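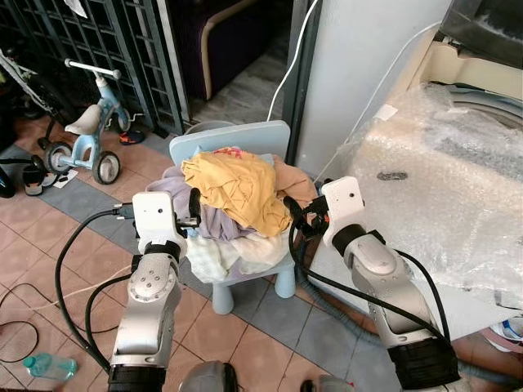
Sorting and Washing Household Laundry: A Guide for Residents

This guide is issued to all residents of Josari House and explains how to prepare, wash and dry clothing in the shared laundry room on the ground floor. It applies to residents of both wings. Residents who have their own machines may also find the sections on sorting and stains useful.

Before You Begin

Bring your laundry down in one trip where possible, together with your detergent and your room card. The laundry room is open to residents at all hours, but a wash started late in the evening should be one you intend to collect the same night.

Check every pocket. Paper tissues, coins and hair clips account for most of the service calls made to the building office. Close zippers, fasten hooks and turn printed shirts inside out. Buttons should be left undone, as fastened buttons pull at the cloth during the spin. 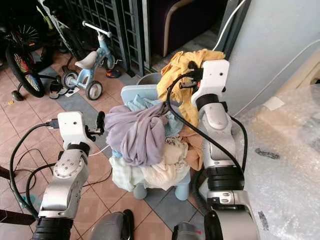
Page last changed: Dec 8, 2025

Step 1. Sort the Load

Divide the clothing by color first and by weight second. Whites, pale colors, and dark or strong colors should be washed apart. New garments in deep red, navy or mustard should be washed alone the first time, or with items of the same color that you would not mind seeing slightly tinted.

Heavy items such as jeans and bath towels should not share a load with thin shirts. The heavy items hold more water, and the thin ones come out twisted and badly creased. Children's clothes may be washed with those of adults if the care labels agree.

Set aside anything marked "dry clean only" or "hand wash." The machines have a delicate cycle, but it is not a substitute for hand washing wool or silk.

Step 2. Treat Stains

Treat stains before the garment goes into the machine. Blot fresh spills with a clean cloth and cold water - rubbing spreads the mark and can damage the surface of the fabric. For grease, work in a small amount of dish soap and leave it for a few minutes. For grass, mud or food, apply liquid detergent directly. Blood must be rinsed in cold water only.

Look at the stain again once the wash is over. If it is still there, repeat the treatment and wash the item a second time. Do not put a stained garment in the dryer, where the heat is likely to set the mark for good.

Step 3. Load the Machine

Place items in the drum one at a time, shaking each one out. Sleeves and pant legs that go in as a ball tend to stay that way. The drum should be no more than three-quarters full, and you should be able to move a hand freely above the clothes.

Machines 1 to 4 are Matsuda front loaders. Pour detergent into the drawer, using the marked line as the upper limit. Machine 5 is a Sesum top loader and has no drawer, so detergent goes into the empty drum ahead of the clothes. Bleach is not permitted in any machine.

Step 4. Choose a Cycle

The standard cycle on the Matsuda machines runs for 42 minutes and is suitable for most cotton and mixed fabrics. Cold water is recommended for dark colors, and warm water for whites, towels and bed linen. Use the hot setting only where the care label allows it.

Once the door has locked, the cycle cannot be changed. If you have selected the wrong one, press Cancel and wait for the drum to drain before opening the door.

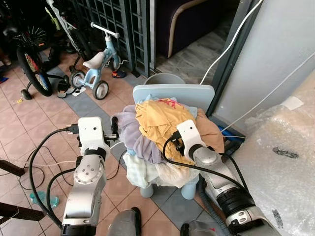

Step 5. Dry and Fold

Remove the wash promptly when the cycle ends. Clean the lint screen before every dryer load and put the lint in the bin provided. Knitwear should be dried flat on a towel. Shirts may be taken from the dryer while slightly damp and placed on hangers, which reduces the need for ironing.

Fold large pieces first. Sheets and towels make a firm base for smaller items and leave more room to work. Match socks as you go - a single sock left in the dryer will be moved to the Disis shelf beside the door and kept there until the end of the month.

Leaving a Machine in Good Order

Wipe the door seal with a dry cloth and leave the door slightly open. Report leaks, error codes or unusual noises to the building office, giving the machine number and the code shown on the panel. Please do not move a machine or unplug it.

Items on the shelf will be cleared for the first time in January.

Questions about this guide may be addressed to Indira Nambiar, Resident Services, Josari House. Printed copies are available at the front desk.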